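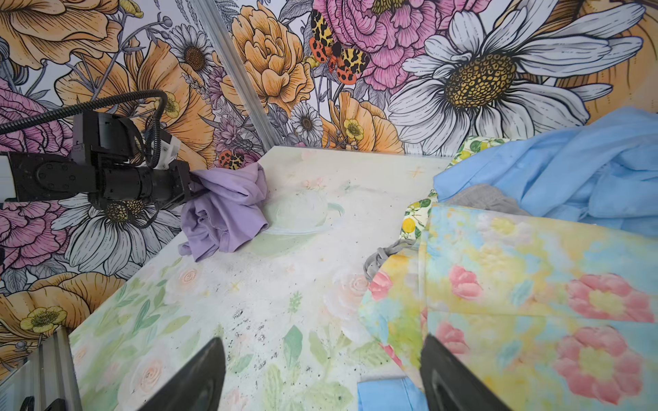

Laundry has been winning at our place since January, and this week I finally got cross enough to start on it. Everything clean gets dumped on the table with the roses on it (I got that one secondhand in Cullemville and I still love it) and then it sits there until we want to eat. The lemon print is my favorite of the whole heap – so of course it's stuck under the big light blue one, which wrinkles if you so much as look at it. Lavender goes first, then the florals, big stuff last.

I give myself 11 minutes and a cup of tea. Whatever isn't folded by then goes back in the basket for tomorrow, sorry!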